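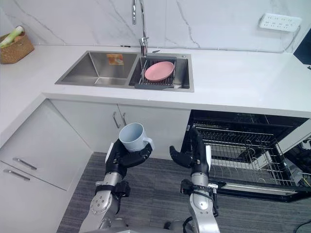 A mug held up in the kitchen, with the dishwasher open.

Grillov handheld console, system software: progress report to Rustoden
Prepared by Heather Leckie, 18 Sep 2023

Work this period went into the sleep and resume fault and the save transfer tool. Both are funded under the second stage of the grant.

Sleep and resume. The fault was traced to the storage driver, which released the memory card before the last write had finished. Innes Imrie moved the release call to the end of the suspend routine. The test set of 40 suspend cycles per unit now passes on all boards except the two oldest, which still lose the card on wake. Those boards use an earlier card controller and will need a separate patch.

Save transfer. Local transfer between two consoles works for files up to the size limit. Transfers over the wireless link take roughly 40 seconds for a full profile – longer than the target in the plan. Kanchan Mathur is testing compression before sending. Cloud transfer has not been started.

Release. Version 4 of the system software is in review at Posemstead. The public notes will list the driver fix and the new transfer menu. The button remapping screen was dropped from this version and is now planned for February.

Spending is within budget. The unused test hardware line has been carried forward – Ghizlane Zaki has the revised sheet. We need a decision from Rustoden on whether the two oldest boards stay in the support list.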